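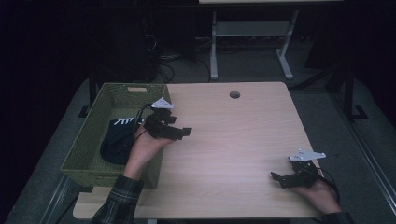
A woven basket on a light wooden table.

Home Growing Orchards Kitchen Markets Back Issues Subscribe

The Hazelnut Hills of Flerbridge

If you drive into Flerbridge from the south in April, you'll notice the hazels before you notice the town. They run up both sides of the valley in soft green rows, the new leaves still pleated and a little sticky, and behind them the old apple ground that most of them replaced. I had been told to come for the apples. I stayed for the nuts!

Hazelnuts are a funny crop. They bloom in the dead of winter, when the long yellow catkins let go their pollen on any dry day with a breeze, and the female flowers are so small (a few red threads poking out of a bud) that I walked past a whole row before I saw one. Then the tree seems to forget the matter for months. The nuts only fill out in summer, and in early fall they drop to the ground on their own, which is when everybody in the valley stops answering the phone.

The biggest planting is at Jevness, a family orchard of 228 acres on the east slope. It wasn't always so big. The first hazels went in as a windbreak for the apples, two rows along the top fence, and for years the family gave the nuts away to anyone who would pick them up. The windbreak is still there, gnarled and leaning, and it still bears. Stand under it and you get the whole story of the place in one look: old bushy trees with a dozen stems each, then the younger blocks below, trained to single trunks so the sweepers can get in close.

Those younger blocks are what got me excited. The trees are 11 years old, just coming into their best bearing, and they were chosen for resistance to the blight that took out so many of the older plantings in the valley. Between the rows the ground is kept as flat and clean as a ball field. It has to be. A nut on the ground is a nut you need to find, and a gopher mound or a wheel rut will hide plenty of them. The crew mows close in late summer, then rolls, then mows again, and then everyone watches the sky. Rain at harvest is the great worry. The nuts can stand a shower, but a wet week turns the floor to mud, and the washing and drying line gets backed up fast.

Down by the river is Bailly, a much smaller place with a completely different idea of how to do things. They grow long, pointed nuts with thin shells, mostly for baking, and they harvest by hand onto nets. It's slow work and it shows in the price, but what a nut! The kernel is sweet right away, with hardly any of that papery bitterness in the skin, and when it's roasted the smell fills the yard. They roast in small lots at a low heat, stirring often, and rub the skins off in a cotton towel while the nuts are warm. I tried this at home and it works beautifully, though I'd do it outdoors. The skins go everywhere.

Both orchards send their in-shell crop across the hill to the dryer at Bulthorpe, a long tin building that roars day and night through the season. Growers have shared it for decades. Loads are weighed in at one end, washed, and blown with warm air until the kernels snap clean when you bite them. That bite is still the test people trust. There's a moisture meter on the wall, and it gets used, but I watched the evening shift settle a question with their teeth.

If you want to plant your own, the growers' advice is cheerful and short. Get 2 varieties that pollinate each other, because a hazel won't set nuts from its own pollen. Give them sun and decent drainage. Pull the suckers while they're soft, several times a summer, and keep at it, or you'll own a thicket. Don't feed them much the first year. And put up with the squirrels, or get a dog.

Fresh nuts from the valley reach the Flerbridge market in October, sold from sacks by the scoop. Buy them in the shell if you can and keep them somewhere cool and dry. Shelled ones go in the freezer, where they hold their flavor well into the next year. Mine didn't last that long. I ate most of them standing at the counter with the cracker in one hand.

We use cookies to remember your settings and count visits. Accept Manage choices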